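Home About Projects Meetings Minutes Contact

Gristwood Teaching Group
Minutes of the June meeting, Caltelstead workshop

Chair: Francine Bergeron
The meeting opened at 4:10 p.m. The May minutes were accepted with one change: the line about the Hinrichs arm should read "left arm", as the right one was still out for a new cable at the time.

1. Dish task, progress

The target for the dish task is 400 usable demonstrations. At the close of the last work session the group had 200 by remote control and 22 by hand guiding. The hand-guided ones were slower to record than planned. The operator has to hold the arm near the wrist, and on several runs a sleeve or forearm ended up in the wrist view. Those runs have been set aside and are not in the 22.

Remote control runs were done with the Wumell handset. Operators reported that the handset is fine for the reach but awkward for the last bit of wrist turn. Two people asked for the turn speed to be lowered. Francine agreed to change the setting before the next session and to write the new value on the sheet by the door, so that runs before and after can be told apart.

2. Wrist view at close range

The group discussed whether operators should work from the wrist view only or also look at the table directly. The concern is that a policy trained on these runs will have the wrist view and nothing else at close range, so an operator who looks at the table is using information the robot will not get. When the wrist is in close, one white rim can take up much of the view, with a second rim partly behind it, and the near one is soft.
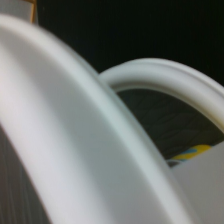
Bergeron replied that she would still let new operators look at the table for their first 30 runs, and keep those runs out of the training set. In her view people who start on the wrist view alone pick up a habit of stopping and backing off every few seconds, and the habit stays with them. She would sooner lose the early runs than have that pause copied into everything after.

There was some disagreement. One member said the pauses may be useful - the robot ought to slow down when two rims overlap and the edge is hard to place. Another said a pause has no meaning to the robot unless something in the view changes during it. It was agreed to try both ways and compare.

Agreed: new operators look at the table for the first 30 runs, then wrist view only. Early runs are stored in a separate folder.

3. Labeling of failed runs

At present a run is marked good or bad at the end. It was proposed to add a third mark for runs where the operator slipped and then recovered. Agreed. Older runs will not be gone back over for now.

4. Resets

The start position has been drifting between operators. Tape marks will be put down on the table before the next session. Moving the lamp was raised and left over.

5. Other business

The spare handset battery does not hold a charge. A new one is to be ordered.

The meeting closed at 5:25 p.m.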